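Help Center
Search help articles Search Clear
Last updated: 21 December 2020
Reading time: 2 min

Drovum Hand Gripper: Questions About the Finger Fault

Many of you have written in since we posted the February service notice, and we're grateful for every message, even the cross ones. We've gathered the questions that come up most often and tried to answer them properly.

What went wrong, in plain words?
On some grippers, the screws that hold the fingers can work themselves loose after a lot of opening and closing. Once that happens the finger tips stop lining up, and a soft thing like a shirt or a blanket can slip down between them and get pinched. We first heard about it from the team at Mivwood, who were folding bed linen all day long and noticed a corner of a sheet being dragged along after they thought they had let go.

Is mine affected?
If your serial number is 1279 or lower, please assume that it is. Later units left our shop with a thread lock on the screws and should be fine, though we'd still love you to check them now and then.

Could somebody get hurt?
We have had 2 reports of a pinched fingertip, both minor, and we are truly sorry for both of them. Please keep your free hand well away from the fingers while you're working, and don't try to pull trapped cloth out with the gripper closed. Open it all the way first, then lift the cloth clear.

How do I check the screws?
Set the gripper down, fingers up, and wiggle each finger gently from side to side. A tiny bit of give is normal, but if you hear a click, stop using it and write to us. Please don't tighten the screws as hard as you can! We know it's tempting, but the plastic can crack around them, and then we have to replace the whole finger.

How often should I do this?
Every 2000 grips, or at the start of each working day if you don't keep a tally (most people don't, and that's all right).

Can I keep the recordings I made with a loose finger?
Usually, yes. Look through the last 20 before you noticed the problem, and set aside any where the cloth moves after the fingers open.

Who pays for the repair?
We do, shipping included. Andwood handles repairs for us, and Hashmi customers can go through their usual contact if that's easier.
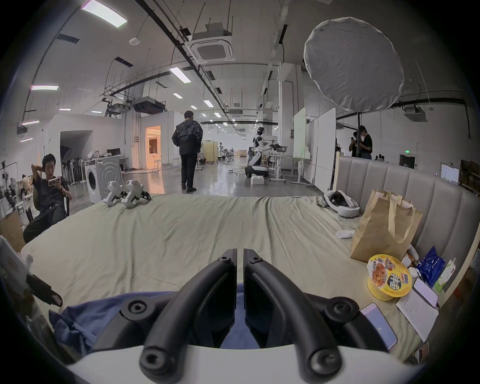
The gripper fingers over a blue cloth on the bed.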